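How I trim and label hand-held gripper demos before training

Nov 28, 2022

A few people have asked how I get from a pile of gripper recordings to something a policy can learn from, so I've finally written it up. It's not clever stuff. It's mostly sitting down with a cup of tea and being fussy, but it made more difference to my results than any change I made to the network (and I made a lot of those, sadly).

I'm assuming you've already calibrated your camera and that your tracking is decent. If it isn't, go and sort that first, then come back!

Step 1. Throw out the bad tracking

I use a small script called Vukus for this. It reads the camera path for each demo and flags any jump between neighbouring frames that a human arm couldn't manage. My last batch had 352 demos and 13 of them went straight in the bin. I used to try to rescue these by smoothing the path – don't bother. The smoothed ones taught the policy to drift sideways on approach and it took me ages to work out why.

Step 2. Find the moment of commitment

By this I mean the frame where the fingers have clearly picked their target and are lined up for it. Everything before that is wandering about, and you only want a bit of wandering. Scrub through slowly and stop when the target sits between the fingers and both finger markers are in view. You need both, as the gripper width comes from the distance between them, and if one marker is hidden the width reading goes daft.

For drawers I like a frame along these lines:

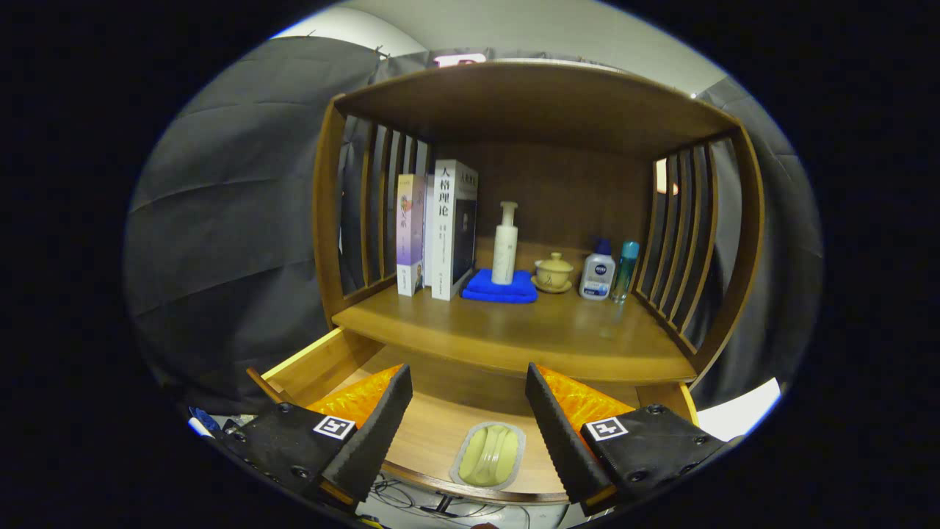

Open drawer, clear tray inside, both finger markers showing.

Drawers are a nice case to practise on. The shelf above gives you plenty of fixed detail to check the tracking against (bottles, books, a cup and saucer), and the slats at the sides are good for spotting a bit of tilt.

Step 3. Cut, but leave a run-up

Once I've got the commitment frame I keep a short run-up before it and everything up to the fingers being well clear again. My first go at this was far too tight. The policy was lovely once it was near the drawer and completely lost anywhere else, so give it some approach to learn from.

Step 4. Label what's there

I keep labels dull: open or shut for the drawer, the target, and whether the fingers are empty. Type what you can see in the frame, and leave what you remember meaning to do out of it. If I can't tell what an object is I put "unsure" and move on. A pale lump in a tray might be soap, might be an insert, and a wrong label is worse than a vague one.

Step 5. Train on both sets

Keep the untrimmed set and train on that too, with the same seed and settings, or you'll never know if the trimming helped. Mine went into a run I named Prurneo, using 226 demos after all the cutting, and it closed drawers far more reliably than the untrimmed run did. It still fumbles when the drawer is only open a crack. I think I just don't have enough of those, so I'll be recording more in February.

One last thing: save your cut points in a separate file and leave the original recordings alone. I overwrote mine once and had to do the lot again.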